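Zernow Acoustic Desk Divider, 60-inch: Review After One Office Fit-Out

Category: Workplace furniture, screens and partitions
Quantity tested: 866 panels ordered across two floors, 442 installed at the time of writing

The Zernow is a desk-mounted acoustic screen made from pressed polyester felt over a rigid core, held by two steel clamps. It is sold to architects and facilities teams fitting out open-plan floors. Our practice specified it for a tenant moving from assigned seating to a shared desk plan, with the first floor handed over in October. The second floor is still being fitted. This review covers the standard 60-inch panel in the mid-gray finish, with the fixed clamp. The sliding clamp is a separate part and we did not order it.

Panel construction

The felt is dense and even, with square corners and a cut edge that does not fray under normal handling. Thickness is consistent from panel to panel, so screens butt together at the ends of a bench without a visible step. Color is less consistent. The order shipped in two lots, and the second is slightly warmer than the first under 3500 K lighting. The difference is hard to see on separate benches and easy to see on adjoining ones. Zernow prints the lot number on a label on the lower edge. Sort by lot before distributing panels to the floor.

The core does not bow. We stood several panels on end against a wall for three weeks while the bench delivery was delayed, and all of them came out straight. Felt takes pushpins well, and the holes close up when brushed with a thumb.

Clamps

The clamp is the weak part of the product. It is a two-piece folded steel bracket with a hex screw that bears on a plastic pad below the desktop. Stated range covers tops from 5/8 inch to 1 1/4 inches. At the upper end of that range the screw has only a few threads engaged, and the bracket rotates slightly when the panel is leaned on. On our 1-inch tops it holds.

The plastic pad is a push fit and falls off in transit. We found loose pads in the bottom of most cartons. Without the pad, the screw end marks the underside of the top, which matters if the benches are leased. Zernow sent a bag of spares on request at no charge. They should be in the box from the start.

Torque is not given in the instructions. Our installers settled on hand tight plus a quarter turn.

Installation time

One person can fit a single screen in seven minutes, including unpacking. Two people working down a bench are faster per panel, mainly in the alignment step. There is no alignment aid in the kit. We cut spacer blocks from scrap MDF to set the height above the desktop, and this produced a cleaner line than measuring each panel with a tape. Cable trays need to be in place first. If the tray is hung afterward, its rear bracket fouls the clamp on some bench frames, and the screen has to come off again. The Zernow installation sheet does not mention trays at all.

Acoustic performance

The published absorption figures are for a panel hung free in a test room, as is usual for this kind of product. They say little about a screen fixed to a desk below a hard ceiling. On the occupied floor, the screens take the edge off speech from the facing desk and do very little for speech from the next bench over. Seated eye height is just under the top of the panel for most people, so standing conversations pass straight over it. Anyone expecting privacy for calls should budget for booths.

The ceiling matters more than the screen. Half of the first floor has exposed slab and the other half has baffles. Identical screens on identical benches gave a clearly better result under the baffles.

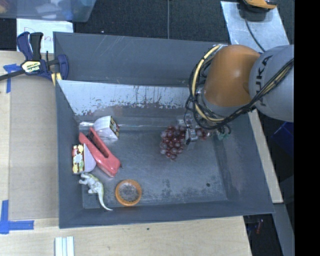

Cleaning is by vacuum with a brush head. Coffee comes out with cold water if blotted early, leaving a faint ring that fades on drying. Marker ink does not come out. Replacement skins are not sold separately, so a stained panel means a new panel. The clamps can be reused.

Packaging and waste

Panels come three to a carton with corrugated corner guards and a single film wrap. The cartons are strong and stack safely on a pallet. Damage on arrival was low and limited to crushed corners on panels at the pallet edge. Zernow will collect packaging on large orders, but the collection has to be booked when the order is placed. We missed that line in the quotation and paid for disposal.

Alternatives considered

Mazurek makes a similar panel with a better clamp, a cast part with a captive pad. It grips thick tops properly and has a small leveling screw. The felt is thinner and the range stops at 54 inches, which leaves a gap on a 60-inch bench. For smaller desks it would be our first choice.

The Aden screen is fabric over foam in an aluminum frame. It looks more finished and the fabric can be replaced. It is also heavier, needs two people to place, and costs considerably more per workstation. We used it in the reception area only.

Ordering notes

Ask for a single dye lot in writing. Order spare pads. Check the desktop thickness against the clamp range, including any bevel on the rear edge, as the clamp needs a flat bearing surface on both faces. End-of-bench panels use the same clamp as mid-bench panels, so there is no need to order handed parts. Lead time on the standard colors was as quoted. The dark green was longer, and was dropped from the scheme for that reason.

Ratings

Panel: 4 out of 5
Clamp: 2 out of 5
Acoustics, as a desk screen: 3 out of 5
Packaging: 4 out of 5
Overall: 3 out of 5

We will keep the Zernow for the remaining floor to match what is already installed. On a new project with 1 1/4-inch tops we would specify something else.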